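Home | Galleries | Notes | Toys and Play | Archive | Contact

Small Pink Saucepan: A Table Gallery

This page belongs to a set about toy kitchen pieces and the tables they get used on. Earlier pages covered the Osel tea things and the wooden fruit from Luvov. For this one I kept to a single toy, a pink saucepan with a black inside, and a few things that can share a table with it.

I like toy cookware that keeps to the plain shapes. A pan needs a round body, an open top and a handle long enough to hold. Lids, stickers and painted flames go missing or peel, and children play the same way without them. My collection stands at 718 pieces, most of them in boxes in Hodmont, and the ones that get asked for again and again are the simple pots and pans.

The pictures were all taken at the same white table. White is useful with pink toys, which tend to look gray or orange on wood. It also shows shadows clearly, and a shadow helps a small object look as if it has some weight.

1. The saucepan by itself

Pink outside, black inside, with fine ribs around the body and a straight handle ending in a rounded tip.

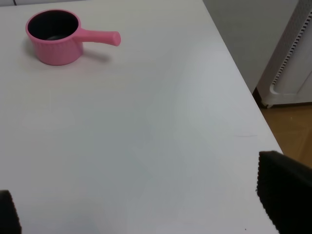 Ribbing is common on toy pans, and I think it is a good idea. It gives small fingers something to feel, and it hides the scuffs that a smooth side would show after a month in a toy box. The black inside does a similar job. It makes the pan look deeper and more like the nonstick ones adults cook with, so a child knows right away what it is for.

The straight handle is the part I look at first when I buy used. Handles on toy pans break where they join the body, and a pan with a cracked joint is not worth fixing unless it belongs to a set you already have. I check for a white line in the plastic at the joint. If there is one, I leave the pan where it is.

2. Setting out a small snack

Play food and real things mix easily on a table. A plate and something that looks like a dessert are enough to start a game of café, and a bottle of water can be the drinks menu.

I don't try to match scale. A toy pan next to a full bottle of water looks tiny to an adult, but children rarely mind. The Hrubý sets I wrote about in April came with tiny bottles, and those were the first pieces to be lost.

The square plate is a dusty rose, a little duller than the pan. The tart has four red dots on top and is still in clear plastic. A white marker with a red cap lies next to it, partly under the wrapper, and the bottle has a dark green label.

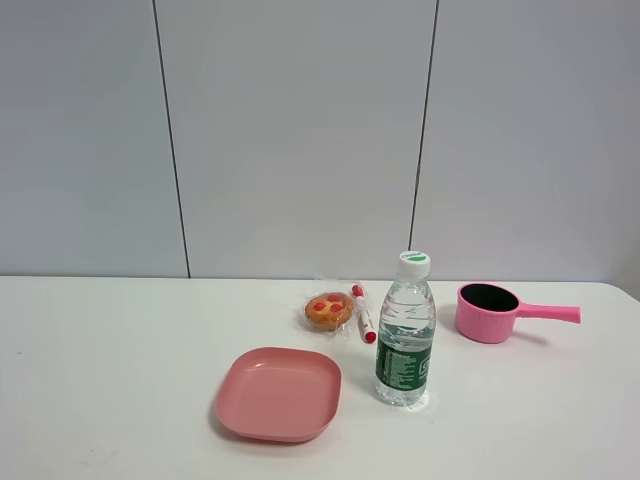

Reading time: 4 min

A note on wrapped play food. Some people leave the wrapper on so that the toy can be "sold" in a pretend shop before it is served. That works for older children. For younger ones I take the plastic off and throw it away, since thin film tears into small pieces and goes straight into the mouth. The same goes for marker caps. If a marker is needed for price tags or a menu, an adult should keep it and hand it over when it is wanted.

For a café game with two children I put out up to 18 pieces and leave the rest in the box. Past that point the table gets crowded and the game turns into sorting. Plates go in the middle where both can reach them, and pans go to one side, which becomes the stove. No printed stove top is needed. A strip of painter's tape on the table is enough to mark it, and it comes off cleanly at the end of the day.

3. The pan on the stove side

With the other pieces out of view, the saucepan has plenty of table to itself, with the handle pointing right and a soft shadow under it.

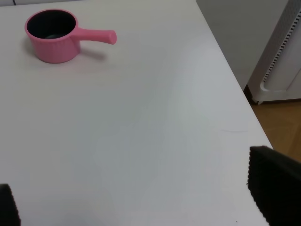 Pink plastic fades if it is left in a window, and it fades unevenly, so that the side facing the glass goes pale first. I store mine in closed boxes with the handles all pointing the same way. Wash pans like these by hand in lukewarm water with a drop of dish soap, and use an old toothbrush between the ribs. Turn them upside down on a towel to dry. I keep them out of the dishwasher.

The next gallery will cover 7 toy kettles. After that I plan to go back to the Luvov fruit, as I have found the two pears that were missing from the first page.

Comments (4)

plumjar
We had a ribbed pan like this in yellow. The toothbrush tip is good, ours had modeling clay in every groove.

northporch
Do you have a list of all the pieces anywhere? I have close to 2,000 and have never written any of it down.

Gallery author
Only a paper notebook, one line per piece. I write the box number first and the color second.

tinwhistle9
Tape for the stove worked well here. Blue tape came off our table fine, the clear kind did not.

This site uses cookies to remember your settings and count visits. Accept | Decline | Read more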